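Tyra Myklebust
15th July

Reporting from the simulation half of our summer robotics class. The hardware half gets solder burns. We get eye strain and a virtual apartment nicer than any I've rented.

The assignment, as set by Mr. Forsberg: put a mixed pile of stuff on a table and make the arm deal with it one thing at a time. He let the class choose the stuff. You can guess how that went.
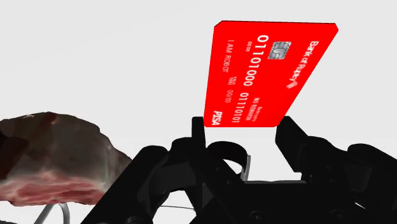
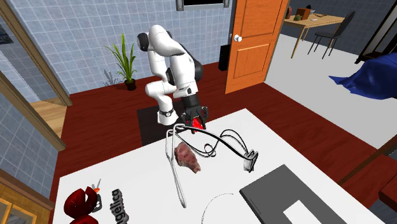 Team Flarnulik: the card, up close, and the whole table. The meat made it into both.

I'd like it noted that the card says NO REWARDS. It's the most accurate thing in the course materials.

The cardholder is I AM ROBOT, the bank is Bank of Robots, and the expiration date is 00/00. My own card application was turned down in October, so I try not to look at it for too long.

Thin flat things are miserable to grab, by the way. Come in a little too high and you close on air. A little too low and you're trying to drive through the table — the physics engine has opinions about that and expresses them by launching things.

The meat was Ilham's pick. She said we needed "something irregular." Mr. Forsberg said that was sound reasoning and then asked whether we had considered a potato.

We had not considered a potato.

Grading works like this: 30 attempts per object, and you need 9 clean pickups to pass. I thought that bar was insultingly low. I have since met the wires.

Osvaldo says the wires are "just a collision mesh problem." Osvaldo has been saying this for 59 emails.

Our training run is set for around 2,000 episodes overnight on the lab machine, which we share with Team Nustitz. They have named their job "please_do_not_kill_this." Ours is "final_final." We'll see who the sysadmin likes better.

Demo day is next week. Parents are invited. My dad has already asked if the robot can do dishes, and I've told him it's a very early-career robot.

More when the run finishes, or when it doesn't.

© Tyra Myklebust | Contact | Back to top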